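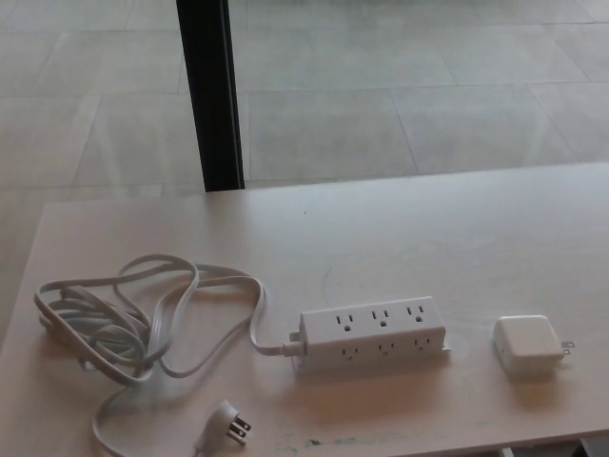
Equipment Plan and Budget for a Tabletop Sorting Arm

Project report, second-year automation course
Author: Lachlan Nisbet
2021-06-23

1. Purpose

Our group was asked to plan a small robot workstation that picks parts out of a tray and places them in bins. We did not have to build the full system this term. We had to decide what to buy, what to borrow from the department, and how to fit it all on one table. This report covers the buying plan and the budget. The control software is covered in the second report.

2. Starting point

The course gave us a limit of $2202 for everything, including shipping. In February we wrote a first list with only the large items on it: the arm, the gripper, and a camera. It came in well under the limit and we thought we were finished. When we started laying out the table we found that the list had no power distribution, no cable management, and no mounting hardware.

The second list was made by starting at the wall outlet and working toward the arm. Every device had to have a place to plug in and a cable long enough to get there.

3. Power

The workstation needs power for the arm controller, the gripper supply, the camera, a small light, and a laptop. Those are five devices. A six-outlet strip covers them and leaves one outlet free.

The strip we planned around is white, with three outlets on the top face and three on the front face. It has a flat cord and a right-angled plug. The flat cord can go under a cable cover, and the angled plug takes up less room behind furniture. The outlet layout matters for the adapters. A cube-shaped laptop charger with its prongs on one side can block a neighboring outlet, depending on which way it is turned. We assigned the top row to the bulky adapters and the front row to ordinary plugs. If two adapters still get in each other's way, we will use a short extension lead, which is on the list as an optional item.

We did not include the arm's full load in a measured test. The ratings on the data sheets were added up and compared with the rating of the strip, and our instructor checked the sum. A measured test should be done before the station is left running for long periods.

4. Choosing the arm

We asked three suppliers for quotes.

Likura offered a four-axis arm with its controller included. Delivery was the fastest of the group. The manual was complete and we could read it before ordering.

Trametti offered a six-axis arm at a price over our whole limit. We kept the quote for comparison only.

Bramberg offered a four-axis arm at a lower price than Likura, but the controller and the power supply were separate items. With both added, it cost more.

We chose the Likura arm. Four axes are enough because all the parts lie flat and are picked from straight above. The gripper comes from Sepúlveda and bolts on with an adapter plate that we can cut in the school shop.

5. Budget

Arm with controller, gripper, and camera: $1668
Power strip, cable cover, and optional extension lead: $31
Total committed: $1699
Limit: $2202
Remaining: $503

Shipping is included in the figures. The laptop, the light, and the table are borrowed and cost nothing. The adapter plate uses scrap aluminum from the shop.

We recommend holding the remaining money until the arm has been mounted and run. Replacement gripper pads and a second camera cable are the most likely purchases. We would also like an emergency stop button on a longer lead, but we need to confirm that the controller accepts one.

6. Order of purchase

First, the power items and cable cover. The layout can be checked with these before anything expensive arrives.
Second, the arm and controller.
Third, the gripper, after the bolt pattern on the real arm has been measured.
Last, the camera. Its mount height depends on how far the arm reaches with the gripper attached.

7. Problems and open questions

The first list took too long and most of it had to be redone. We should have drawn the table to scale at the beginning.

The Sepúlveda quote is good for 31 days. If the arm is late we will have to ask for a new one.

We have not decided whether the controller sits on the table or on a shelf below it. The shelf saves table space but needs a longer cable to the arm, and that cable is not in the budget.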